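Trudotia Rental Listings

A dataset of short-term car and van rental offers, collected from the public price pages of small rental companies. Release 2, May.

Summary

Trudotia contains 3880 rental offers from 26 pickup points. Each offer is one row with a vehicle class, a daily price, a deposit, a mileage rule and the text of the conditions as the customer reads them before booking. The data was prepared for people who want to compare rental conditions or to train a small model for finding hidden fees in the text. It is not a booking service and you can not reserve a car with it.

The first release had only prices. Many users wrote that the price alone does not help much, because two offers with the same daily price can be very different when you read the rule for fuel or for the second driver. For this reason the conditions text is now included for every row.

Files

offers.csv – the main table, 3880 rows
conditions.jsonl – full text of conditions, joined to the main table by offer_id
points.csv – the 26 pickup points with opening hours
fees_labeled.csv – 2436 sentences from the conditions, marked by hand as fee or no fee
CHANGES.txt – differences between release 1 and release 2

Fields in offers.csv

offer_id: a number, stable between releases
point_id: pickup point, see points.csv
class: mini, compact, family, van or other
price_day: price for one day in euros, tax included
deposit: amount blocked on the card, empty if the page does not say it
km_limit: kilometers per day, the value 0 means no limit
fuel_rule: full_full, full_empty, same_level or unknown
second_driver: price per day, empty if unknown
source: Wurkstead, Rosser or Pleltia

Please be careful with km_limit. In release 1 the value 0 was used also for missing data, and this was a mistake. Now missing data is an empty cell. If you have old scripts, please check them before you compare the two releases.

Sources

The offers come from three companies. Wurkstead has the most pickup points and its pages are very regular, so errors there are rare. Rosser writes the conditions as one long paragraph, and we had to split it into sentences with our own rules. Pleltia rents mostly vans and changes its prices in the evening, so all its pages were saved at 7 a.m. to have the same state for every point.

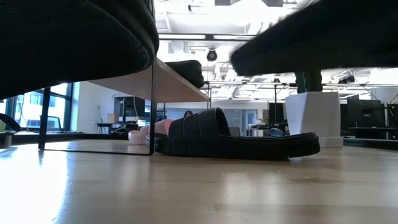

Black slide sandal on a wooden tabletop, with a pale pink one behind its toe.

How the labels were made

Two persons read every sentence in fees_labeled.csv. They had the same written guide and did not see the answers of each other. They disagreed on 456 sentences, and these were discussed later until there was one answer. Most of the disagreement was about cleaning. A sentence like "the car must be returned clean" does not name a fee, but in many conditions a fee follows two sentences later. We decided to mark only the sentence where the payment is mentioned.

The column note shows which sentences were discussed. If you need only the easy cases, filter the rows where note is empty.

Known problems

Prices for one-way rental are missing for all Rosser points. The page shows them only after you enter a driver age.

Some conditions texts are machine translations made by the companies themselves. We did not correct them, also when the English is strange.

The class "other" is a mix of minibuses, pickups and a few electric cars. Please do not calculate an average price for it.

Opening hours in points.csv are for the low season. In summer several points stay open longer – we do not have these hours.

Quick start

Load offers.csv with UTF-8 encoding and comma as separator. The decimal sign is a point. To join the text, read conditions.jsonl line by line and use offer_id as the key. Every offer has exactly one line there.

License and contact

The table structure and the labels can be used freely for research and teaching, if you name the dataset. The conditions texts belong to the companies. For errors please open an issue with the offer_id and a short explanation of what is wrong. We read the issues once a month, and corrections go into the next release.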